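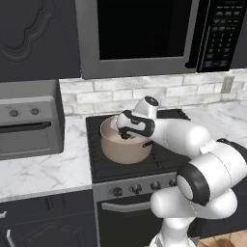
Wrist torque bias on the Zakdale kitchen cell is back within limits after I redid the tool payload. The old entry had the gripper mass without the fingers. The error is small with the forearm out straight and gets worse when the wrist tilts over the range with the fingers down inside the tan pot, past the rim. In that pose the sim arm now holds for 3,000 steps without drift. Before the change it sagged after 120.

Steps, in order:
Park the arm clear of the range.
Clear the stored bias.
Load the payload file from the Vuketti folder, revision 43.
Run the bias routine with the gripper open, then again closed.
Save and restart the controller.

Do not skip the restart. The controller keeps the old payload in memory until then.

On September 15, 2021, Ferdinand Hollenstein wrote:
> The Dovness cell faults on joint 5 when it goes into
> the pot. Same program runs clean on the bench. I have
> rerun the bias twice with no change. Is the limit set
> too low, or should I swap the wrist?

Leave the wrist alone and leave the limit where it is. Rerunning the bias will not help while the payload is wrong. Check the file date first. Mösli had the same fault and the same old file. If joint 5 still trips after the restart, send me the log from the last 2,000 steps before the fault.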